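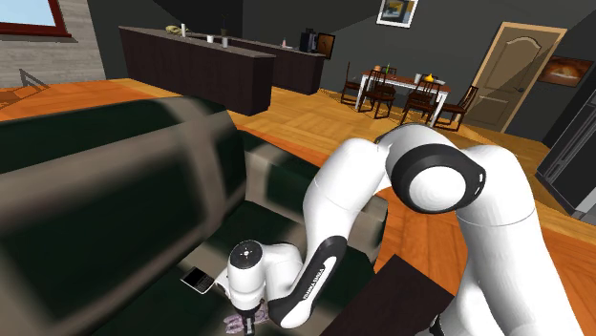 Flavthorpe, 11 Feb 2025

Rustus Sale Board Kit
Order code 2419
£73 the kit, delivery extra (see further down)
In stock

I've been putting up For Sale boards for longer than I care to admit, first for an agency and then on my own account, and for most of that time I used whatever the sign shop had lying about. A bit of timber, a sheet of something, a bag of nails. They did the job until the first proper gale, and then I'd get the phone call about a board in somebody's pond. So when I started selling kit to small agents and people selling their own homes, a decent board was the first thing I went looking for, and the Rustus is the one I've stayed with.

It's a kit and you put it together yourself. You get a square steel post in two halves that slot together, a ground spike, a cross arm, the board itself (1000 mm wide, white both sides, ready for lettering), a smaller slip board to hang underneath, and a bag with all the bolts and a spanner. The whole lot goes in the back of an ordinary hatchback with the seats down, which was my one firm demand. I don't own a van and I don't want to.

Putting it up

Drive the spike in first, on its own, using the cap that comes with it. Please do use the cap! I've had spikes sent back to me with the top hammered over like a mushroom, and once that's happened the post won't go in and there's not a lot I can do for you. Check for pipes and cables before you start. Front gardens are full of surprises, and the seller will usually know where the water comes in even if they've no idea about anything else.

Once the spike is down, drop the lower half of the post in and tighten the two collar bolts, then slot the upper half on. I like to bolt the arm and board on while the upper half is still lying on the grass — much kinder on the shoulders — and then lift it up as one piece. It's a bit top heavy that way, so get the seller to hold it steady if there's any breeze. Mine always seem to enjoy being asked.

Soft ground is fine. Gravel drives are a nuisance, and for those I'd go for the fence bracket set, which is sold separately and clamps round a post or a set of railings with no drilling. It won't fit a round gatepost, I'm sorry to say. I've asked the makers about it more than once.

The slip board

I get more questions about this than about the main board. It's the little strip that says Sold, or Under Offer, or Viewing Strictly by Appointment, and it hangs on a pair of hooks below the big one. The hooks have a spring catch so the strip can't be lifted off by a passing schoolboy. The strip in the kit is blank. Lettered ones come in a pack of 6, all different, and if you're going to be selling more than the one house I'd get the pack and be done with it. You can swap them over in seconds without a ladder if you're tall, or with a kitchen step if you're my height.

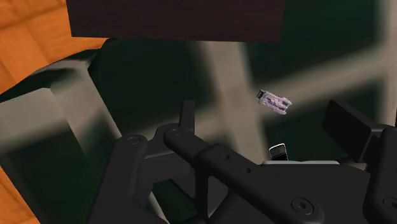
Lettering is the next thing. We can do it for you, or you can send the blank to your own sign writer, or you can buy the stick-on sheets and have a go at the kitchen table. I've done it all three ways. Stick-on looks perfectly respectable if you wipe the board down with a drop of washing-up liquid first and let it dry right through, and if you start from the middle of the phone number and work outwards. Keep the wording short. People are reading it from a car. "For Sale", a name, a number, and leave it there. I've seen a board with the number of bedrooms, the council tax band and a sentence about the conservatory, and you'd have had to park to get to the end of it.

If you want us to letter it, put the wording in the notes box when you order, exactly as you want it, capitals and all. Ásdís Nørgaard does all our lettering and she'll send you a drawing to approve before anything gets cut. Do read the phone number out loud when it comes. I mean it!

Rules and neighbours

Sizes and how long you can leave a board up are down to planning rules, and they aren't the same everywhere, particularly in conservation areas. Ring your council before you order. The same goes for flats, where the lease may well say no boards at all, or boards only in one spot by the bins. I can't tell you what your lease says (I do get asked).

And take it down when you're finished with it. A Sold board that's still up months later makes a street look tired, and the new owners have better things to do than dig it out. The spike comes up with a quarter turn and a good pull. If it's stuck, pour a kettle of water round it and go and have a cup of tea.

What goes wrong

The old version had plastic end caps on the post which cracked in the frost. The ones I've been sending out since September are rubber, and if you've got the old kind, drop me a line and I'll pop a pair in the post to you. The arm can squeak in the wind if the bolts aren't nipped up properly, so go back after a day or two with the spanner. Apart from that the only complaint I hear is the weight. It's heavier than timber, no getting away from it, though I'd sooner carry it once than fetch it out of the pond. 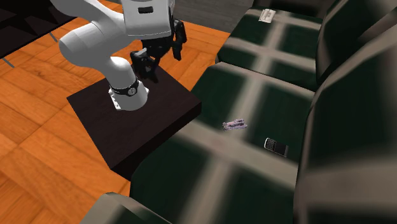 Jeanine Schouten wrote to say that she'd had hers up on a corner plot all winter and it hadn't shifted, but that the instructions for the collar bolts had her completely foxed, and could I please tell people the flat washer goes on before the spring one. So, flat washer first, then the spring washer, then the nut. She also asked whether the board could be turned to face up the road instead of straight across it, and yes, it can: slacken the collar, swing the post round and tighten up again.

Kalliopi Zupan wanted to know if the post would take a board from another make. The arm is drilled for the Rustus board only, but the Bider boards are close enough that a new pair of holes will sort you out. Go gently with the drill and put some masking tape over the spot first.

Delivery and collection

The kit comes in one long box and one flat one, and they don't always turn up together, so don't panic if you've got a post and no board. Lettered boards take longer than blanks. You're welcome to collect from us in Flavthorpe if you'd rather, but ring before you set off, as I'm often out with a spike and a mallet myself.

Unlettered boards can come back for a refund if they're clean and haven't been drilled. Lettered ones can't, unless we've made the mistake.

Also sold separately: fence bracket set, slip board pack, spare spike with cap, spare bolt bag, stick-on lettering sheets.

Jasmina Vasić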